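I went to see the robots in February and I have the lanyard to prove it.

Ullix is in the industrial park behind the tire place, building 413, and a couple of times a year they open the doors and let the neighbors in. I live up to four miles away depending on how the bridge is behaving, so I count as a neighbor. There was a sign-in sheet and a bowl of mints. I was visitor 33, and I took two mints.

I'll admit I came with expectations. My brother-in-law works at Ibarra, where they have the kind of robots that throw car doors at each other, and he talks about it at every meal. I was hoping for something along those lines. What Ullix does is pick up small blocks.

We were walked over by Man-sik Seol, who has a very calm voice and the patience of someone who has been asked "will it take my job" since nine in the morning. The table is covered in brown paper and marked off in blue tape, like a board game that lost its instructions. The idea, he said, is that you tell the arm which square you want a block in and it works out the rest. The arms are a lot bigger than the blocks. It's like watching a crane operator put away the salt.
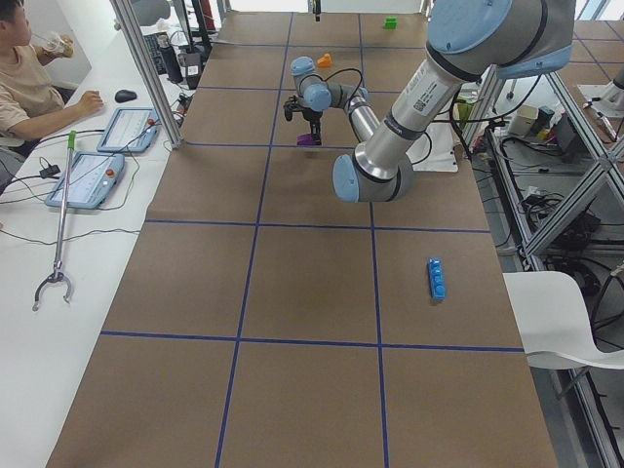

A man in front of me asked how many times it had done this. Man-sik said 4000 on the current software, and that they write down every miss. The man asked how many misses. Man-sik said 881, without flinching, and I liked him a great deal after that. I have never kept a record of anything I dropped.

Then came the part where a guest gets to choose a square. A girl who looked about seven picked the one farthest away, naturally. The arm thought it over. It went out, stopped, seemed to reconsider its life, and came down very slowly with a block, and when it let go the whole group clapped. I clapped too. I've seen people get less for playing the cello.

There was a talk afterward about Ornulia, their planning software, with slides. I followed the first three. Coffee was in the hallway and ran out during slide four, judging by the traffic.

On the way home I told my brother-in-law about it over the phone. He wanted to know the payload. I said one block. He's still explaining to me why that isn't an answer.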